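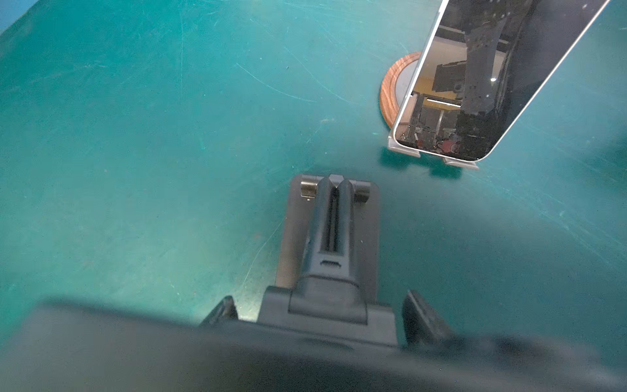

Reseña institucional: Rovari, terminal de seguimiento de mercados para inversores minoristas

El servicio de análisis de Grostia ha evaluado la versión vigente de Rovari, aplicación de seguimiento bursátil y de indicadores macroeconómicos editada por Mandagi. La prueba se extendió durante 17 sesiones de negociación y se realizó con una suscripción ordinaria, abonada por este servicio, sin intervención del editor.

La aplicación reúne en una misma pantalla cotizaciones de renta variable, tipos de deuda pública, divisas y un calendario de publicaciones estadísticas. El usuario puede definir hasta 10 listas de valores y asignar a cada una sus propios avisos. La configuración inicial resulta laboriosa: los índices sectoriales figuran en un menú distinto del de los índices generales y el buscador no admite códigos ISIN incompletos. Una vez ordenadas las listas, la consulta diaria es ágil.

El calendario macroeconómico constituye, a juicio de este servicio, la parte más lograda del producto. Cada dato aparece con la previsión de consenso, la cifra anterior y, en su caso, la revisión posterior. Esta última columna – ausente en otras herramientas de precio similar – permite apreciar si una lectura de crecimiento o de inflación ha sido corregida y en qué sentido. Se echa en falta, no obstante, la procedencia del consenso, que el editor no detalla ni en la ayuda ni en las condiciones de uso.
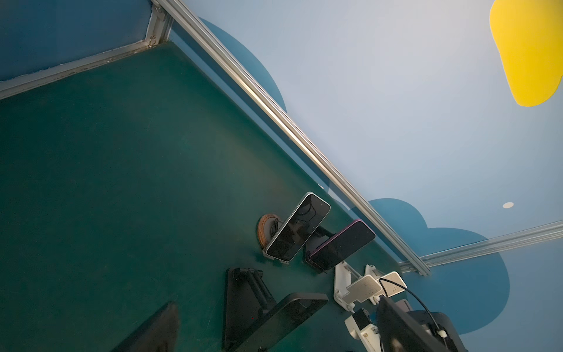

Wukier, suscriptor de la aplicación, discrepa en parte de esta valoración: en su comentario sostiene que la columna de revisiones se actualiza con retraso en los datos europeos y que, para quien opera a corto plazo, ese desfase le resta casi toda la utilidad. Durante el periodo de prueba se registró un retraso de ese tipo en una publicación de empleo, corregido en la misma jornada.

En cuanto a los avisos, los de precio funcionaron con regularidad. Los de volumen, en cambio, se activaron repetidamente en la subasta de apertura, cuando la comparación con la media diaria carece de sentido. Sería deseable que el editor permitiera excluir los primeros minutos de la sesión.

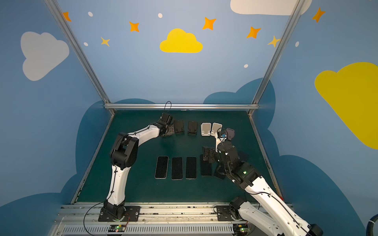 La temporada de resultados dispone de un apartado propio, con fecha de presentación, beneficio por acción estimado y enlace al comunicado de cada sociedad. La cobertura es amplia en las compañías de gran capitalización y desigual en las medianas. De los 35 valores seguidos por este servicio, 6 carecían de estimación alguna, circunstancia que la pantalla refleja con un cero en lugar de un campo vacío. Se trata de un defecto de presentación que puede inducir a error al ordenar la tabla.

La exportación a hoja de cálculo conserva las fechas y los decimales, pero pierde la divisa de cotización. Mandagi ha comunicado que prevé corregirlo en la actualización de abril. 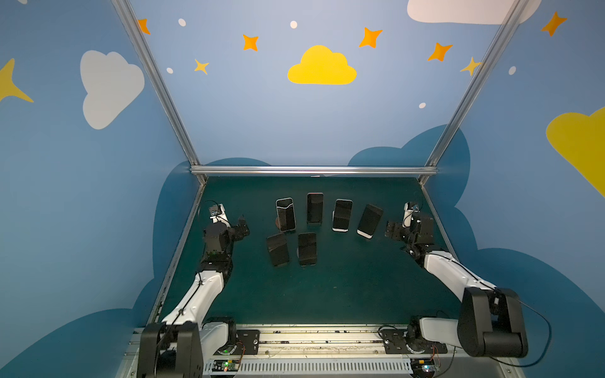 Respecto al precio, la cuota mensual incluye cotizaciones diferidas; los datos en tiempo real se contratan por mercado y encarecen el servicio de forma apreciable. La baja puede tramitarse desde la propia aplicación, sin llamada telefónica, y surte efecto al término del periodo abonado.

Valoración: recomendable con reservas para inversores particulares que siguen la coyuntura con horizonte de medio plazo. No se aconseja como herramienta única para la operativa intradía.

Servicio de análisis de Grostia, 28 de enero de 2025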